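25 de enero de 2022

Llegué temprano y encendí la mesa antes de quitarme el abrigo. El brazo izquierdo arrancó a la primera. El derecho volvió a dar error en el hombro, el mismo de ayer, y tuve que cortar la corriente y empezar de nuevo. A la segunda entró.

Puesta a cero

Llevé los dos brazos a la posición de reposo y comparé las lecturas con las de la hoja de Degefa. El izquierdo estaba bien. En el derecho el hombro marcaba 266 y tenía que marcar 300. Con esa diferencia la pinza llega baja a todas partes, y así se explican los golpes de la semana. Aflojé los tornillos de la placa de montaje, limpié el apoyo, volví a colocarla y apreté en cruz. Uno de los tornillos tenía la cabeza gastada y lo cambié por otro de la caja de Pastholm. Repetí la puesta a cero 3 veces y las 3 salió 300.

Cables

El cable del codo derecho rozaba al bajar el brazo. No está pelado, solo brillante en un tramo de un dedo. Le di más holgura y moví la brida hacia la muñeca. Del lado izquierdo no toqué nada. Los cables que salen por debajo de la mesa siguen en el suelo y hay que levantarlos un día de estos. Pedí canaleta a Civport en enero y todavía no ha llegado.

Prueba con los cuencos

Usé el juego de cuencos de colores, metidos unos dentro de otros, y dejé el rosa aparte, a la izquierda. Interesa la bajada de la pinza derecha hasta el cuenco azul verdoso del centro, con el izquierdo parado en alto sobre la madera. Bajé a velocidad mínima y con la mano en el paro.

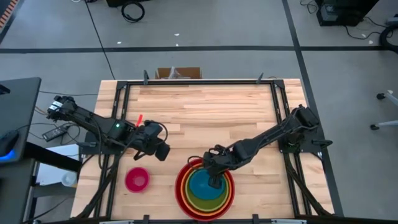

Resultados

La primera bajada la paré yo, por desconfianza. Las siguientes llegaron hasta el final sin tocar el fondo. Luego subí la velocidad a la normal y el programa dio el mismo recorrido, con un poco de vibración al frenar. Creo que viene del filtro y no de la mecánica, pero no lo he comprobado. El contador de ciclos quedó en 663.

Después de comer repetí la puesta a cero con el brazo ya caliente. El hombro no se había movido. Guardé los valores nuevos en el controlador y también en el cuaderno, porque la última vez se perdieron al actualizar.

Pendiente

Revisar el apriete de la placa mañana, en frío.
Encargar tornillos a Pastholm, quedan pocos.
Preguntar a Erkimetti por los dedos de repuesto de la pinza. El presupuesto que mandaron no incluye el envío.
Mirar el filtro de la frenada.
Recoger los cables del suelo cuando llegue la canaleta.

Apagué a las seis y media, primero el derecho y luego el izquierdo.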